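February 27, 2024

Stayed up way too late again with Sumlow on the old console, trying to get that last boss to go down before bed.

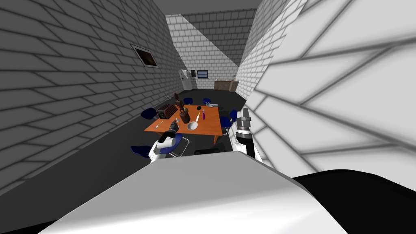 Girish says I should just turn the frame rate mode on and stop whining, the sharper picture isn't worth it when you're missing every dodge. Okay, fine, he was right — I switched and got through the second phase on my 7th try (after, what, a whole week of dying to the same stupid hammer!). The shadows look kind of mushy now and the grass pops in late, but the thing feels so much better in my hands.

Still 50 gems short of the good armor. Jintana has 359 of them and won't tell me where she's been farming, the brat. We're doing co-op tomorrow if her headset works, and I need to clear space for the patch before then.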